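**Ondwood** / Shop / Vases and Vessels / Jaser Tall Vase

# Jaser Tall Vase, stoneware, matte glaze

Item no. 1718
Updated 2022-08-10

The Jaser is a tall vase for long stems. It is made of stoneware, it is heavy in the foot and it has a narrow neck, so that a bouquet stands up by itself and does not fall open to the sides. We have sold the Jaser since we opened our shop, and it is still the vase which our customers order a second time most often.

The form is thrown by hand on the wheel and then finished with a wooden rib. For this reason you can feel very light rings on the outside when you move your finger from the foot to the shoulder. These rings are a part of the piece and they are not a fault. The inside is glazed fully with a clear glaze, and the vase holds water without any liner.

## Colors

The Jaser is made in four glazes:

- **Chalk**: a warm white, a little darker on the rim
- **Moss**: gray green, the most even of the four
- **Ferri**: a rust brown with small iron spots
- **Night**: deep blue, almost black in the evening

The Ferri glaze has changed in January. The potter now uses another clay under it, and the spots are smaller and there are more of them. If you own an older Ferri piece and wish to buy a second one to stand beside it, please write to us before you order. We keep a small number of the older pieces in the storeroom and we can look for one that is near to yours.

## Size and weight

| | |
|---|---|
| Height | 29 cm |
| Widest point | 14 cm |
| Opening | 6.5 cm |
| Weight, empty | 1,718 g |
| Water, filled to the shoulder | 747 ml |
| Material | Stoneware, lead-free glaze |
| Outdoor use | Yes, but bring it inside before frost |

Each piece is made by hand, and the height can be different by up to one centimeter. Please do not fill the vase to the rim. The neck is narrow and the water will come out when you put the stems in.

## Which flowers to use

Fresh flowers with a long and firm stem are the best choice: sunflowers, delphinium, gladiolus, branches of apple or forsythia. Cut the stems to one and a half times the height of the vase. Tulips are possible, but they continue to grow in the water and after two days they lean over the edge. Some people like this and others do not.

Many customers use the Jaser with artificial flowers, and it is very suitable for them. An artificial stem has a wire inside, and you can bend the lower end into a small hook so that it holds in the neck. Begin with the big heads, for example an orange sunflower, and put them low and a little to one side. After this add the light flowers on thin stems, such as white poppies, and let them stand higher than the rest. The green leaves come last and close the space near the rim.

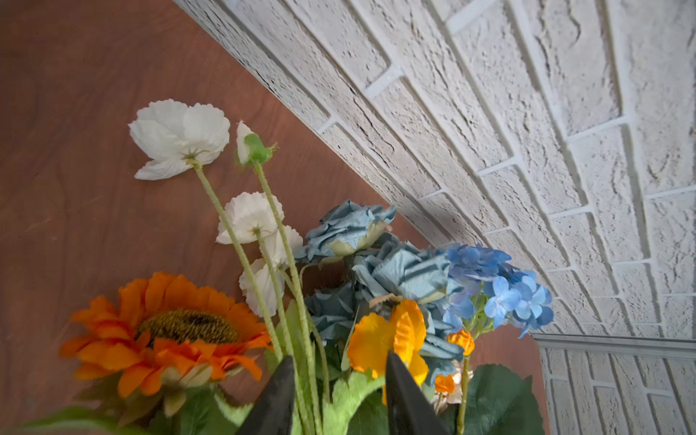 *Reading time: 4 minutes*

If you use only artificial stems, the vase is lighter than with water, and a tall bouquet can make it less stable. Put a cup of clean, dry sand in the bottom. Do not use salt or sugar for this purpose, as they take moisture from the air and leave a hard crust which is difficult to remove through the narrow neck.

## Care

Wash the vase by hand with warm water and a mild soap. For the inside we recommend a bottle brush with a soft head. If there is a green line from old water, fill the vase with warm water and two spoons of baking soda, leave it overnight, and brush again in the morning.

The dishwasher is possible for Chalk and Moss. It is not recommended for Ferri and Night. The strong detergent makes the surface dull after some time, and this cannot be repaired.

The foot is not glazed. We smooth it before sending, but stoneware is hard and it can scratch a soft table. Three felt dots are in the box. Please wipe the foot with a dry cloth before you put them on, otherwise they will fall off. After washing, let the vase dry upside down on a towel for one night. The bare clay takes in some water and it may leave a pale ring on oiled wood if you put it back too early.

## Often bought together

**Ekico flower frog.** A small brass disk with pins, 4 cm wide. It goes through the neck of the Jaser and lies flat on the bottom. It is useful when you have only three or four stems and you want them to stand apart. Item no. 747.

**Jaser Low Bowl.** The same clay and the same four glazes, but wide and flat. It is good for short stems or for fruit. Item no. 2904.

**Linen mat, round.** Undyed, washed two times, 20 cm. Item no. 168.

## Delivery and returns

We pack every vase in two boxes, one inside the other, with paper between them. We do not use plastic filling. Pieces that are in stock leave our workshop within three working days. If a glaze is not in stock, the product button shows "On the wheel" and the waiting time is then five to six weeks, because the pieces must dry slowly before the firing.

You can return the vase within 30 days if it has not been used. Please keep both boxes for this. If the vase arrives broken, send us one photo of the piece and one photo of the outer box, and we will send a new one. You do not need to send the broken one back.

Small pin holes in the glaze, a slight difference in color between two pieces, and the rings which are described above are normal for this work. A crack, a leak or a foot that does not stand flat is not normal, and in such a case we replace the vase also after the 30 days.

## Gift wrapping

We can wrap the inner box in plain brown paper with a cotton ribbon. Choose "Gift" in the cart and write your text in the field below it, up to 168 characters. The card is written by hand in black ink. The invoice goes to your e-mail address and is not put in the box.

**Availability:** Chalk, Moss and Night in stock. Ferri on the wheel.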